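Courses > Robot Software > Unit 5 > Handout: Perception and Planning on the Wet Bench
Search this course Go Clear
Reading time: 14 min

Handout for Unit 5
Posted 7 July 2026

Read this before the lab session. It replaces the slides from last year, which I have withdrawn because too many people quoted them back to me as if they were settled fact.

1. What we mean by "it works"

The usual claim in papers on lab robots is a success rate. Before you believe one, find out what was counted as a trial, who reset the bench, and whether the person who reset it was the same person who wrote the grasp code. If so, the objects will have drifted toward the poses the code likes. I have done this myself without noticing, on the Prulleck stack, and the rate went up by a good deal in one afternoon with no commit in the log.

For this course a trial begins when the planner accepts a goal and ends when the arm is back at its ready pose with an error code, including the code for no error. Anything aborted by a person is a failure. If you stopped the arm because you "could see it was going to be fine but slow," that is also a failure. Write it down.

2. Glass

Our bench has clear glassware, clear acrylic racks and a dark work surface. Each of these alone is a nuisance for a depth sensor. Together they make the depth image close to useless over large patches, and what it does return is often the wall or the tabletop behind the object, reported with full confidence.

Three approaches appear in the reading. Depth completion networks fill the holes with a plausible surface. Multi-view methods skip depth and triangulate from color images. Model-based methods assume you have a mesh for the flask and fit it to an outline. I don't like any of them much, but I dislike the first the most. A hole in a depth map is honest information. A filled hole has the same data type as a measurement, and three modules downstream your planner can't tell them apart. If you use completion, carry the mask along with the output all the way to the collision checker. The Nadik message format has a field for this. Last August I looked through the student projects and it was left at its default in most of them.

Also consider what the wrist view gives you. It gets close, so you have plenty of pixels on the object, but you lose the surroundings, and one object can cover a good part of another. A bracket in front of a beaker hides part of the rim you wanted to fit an ellipse to. 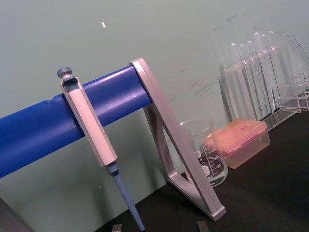

An ellipse fit on a partial rim will still converge. It will hand you a center and two axes, and the residual will be small, as a short arc is easy to fit. The thing to look at is the covariance, and in particular how the uncertainty lies along the viewing direction. If your detector doesn't report one, you can get a rough substitute by dropping random subsets of edge points and refitting. Do that at least once by hand so you know how far the center moves.

A note on printed graduation marks. Several of you will have the idea of using them as features, since they are white and sharp and don't refract. It's a fair idea. They are also repetitive, so matching between views slides up or down by one tick and still looks consistent. You will get a height error of exactly one graduation, and it'll pass your reprojection check.

Translucent colored plastic is a separate case. Pipette tip boxes segment nicely by color under one lamp and then stop doing so under another. Do not report color segmentation results from a single lighting condition. I will hand the report back.

3. Frames and calibration

Everything on the bench is expressed in the table frame. The wrist cameras are calibrated to their own arm, each arm is calibrated to the table, and the head view is calibrated to the table separately. That makes a loop, and the loop does not close. It never has. The question is how large the gap is and whether you are hiding it.

Kazmi, the calibration tool we use, offers to distribute the gap over all the transforms. The button is labeled "refine." What it does is a least-squares adjustment with every transform weighted the same, which amounts to claiming you trust the flange-to-camera estimate exactly as much as the arm-to-table one. You don't. Set the weights or leave the button alone.

Procedure for the session:

Run the calibration once with refine off and save the loop error.
Move both arms to the far side of their workspaces and run it again.
Compare. If the two errors differ in direction as well as size, your problem is likely kinematic and no amount of camera work will fix it.
Only then collect grasp data.

Timestamps belong in this section too. A pose estimate from an image is a statement about the past. If you transform it with the newest arm state, the object appears to move whenever the wrist does. People then add a smoothing filter, and the filter makes it look better while adding more delay. Look up the transform at the image stamp. If the lookup fails, let it fail.

4. Planning with two arms

The textbook treatment plans for both arms as one system with the joint spaces stacked together. It's clean and it gives you completeness results of a sort. In practice most groups, including ours, plan one arm at a time and treat the other as an obstacle, and then write the paper as if they had done the first thing.

Treating the idle arm as an obstacle works as long as it really is idle. It breaks when "idle" means holding a position under a compliant controller that gives a little when pushed, or when the idle arm has been parked in the one place that blocks the other's elbow. The gripper gets all the attention in these discussions. Look at the upper links and the joint housings instead, and at what stands near them at the back of the table. 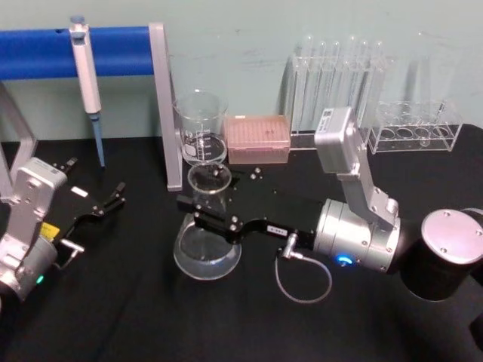 Cables are not in the collision model. I have asked for this to be stated at the top of every report that mentions collision-free motion, and I ask again here. A robot description file has rigid links and nothing else, so a loop of cable can snag on a rack while the checker reports clearance everywhere. Some groups wrap the region in a fat capsule. This is crude, it costs you workspace, and I recommend it.

Once an object is grasped it becomes part of the robot for planning purposes. This step is where the software is most confident and has the least reason to be. The attach operation takes the object's estimated pose at the moment the fingers close and freezes it relative to the hand. But closing parallel fingers on a round glass neck tends to shift it. The pose you attached is the one from before the shift. For a flask with a wide base, a small tilt at the neck becomes a noticeable offset at the bottom, and the bottom is what meets the table when you set it down. Re-estimate after closing, or inflate the attached shape. Doing neither is a choice too, and your report should own up to it.

5. Sampling planners and the matter of seeds

You'll be given a benchmark set of 2000 start and goal pairs for the bench, generated at the Cilimville site with the same table layout as ours. Run your planner on all of them. The default seed in the config file is 1037. I know of no reason for this number, and I would like you to be suspicious of it. Run 5 seeds at a minimum and report the spread.

Planning time is to be reported as a distribution. Means are not accepted. A sampling planner that usually answers at once and now and then takes forever has a mean that describes neither case, and an operator standing next to the arm experiences the tail.

Be careful also with path shortcutting. It makes paths shorter by pulling them toward obstacles, which is fine where the geometry is accurate. See section 2 for how accurate ours is. A path that skims a clear acrylic rack with a few millimeters to spare, planned against a scene built from completed depth, is a guess on top of a guess.

6. Learned policies

There will be a question about why we bother with any of this when a policy trained on demonstrations can go from images to joint commands directly. Some of these policies handle glassware better than our pipeline does. I have watched them and I believe it.

What I have not seen is a good account of when they will fail. With the pipeline I can point at the loop error, or the mask, or the stale timestamp. With the policy I am shown a video, and the video was chosen. If you want to argue for the learned approach in your project, you're welcome to, and the bar is the same: define the trial before you run it, keep every attempt, and change something on the bench that you did not change during training. Move a rack. Change the lamp. Swap the beaker for a different size.

Also report what the policy does when the object is absent. A pipeline with no detection stops. I have seen policies reach out and carefully close on air, then carry on through the rest of the task.

7. What to hand in

Loop error before and after moving the arms, with refine off.
One case where your pose estimate was wrong and the software gave no sign of it. If you can't find one, you haven't looked long enough.
Planning time distributions for each seed.
The full trial log, unedited, with aborted runs marked as failures.
The cable sentence.

Plots need axis labels with units. Screenshots of the visualizer are not evidence of anything except that the visualizer was running, so please keep them out of the results section.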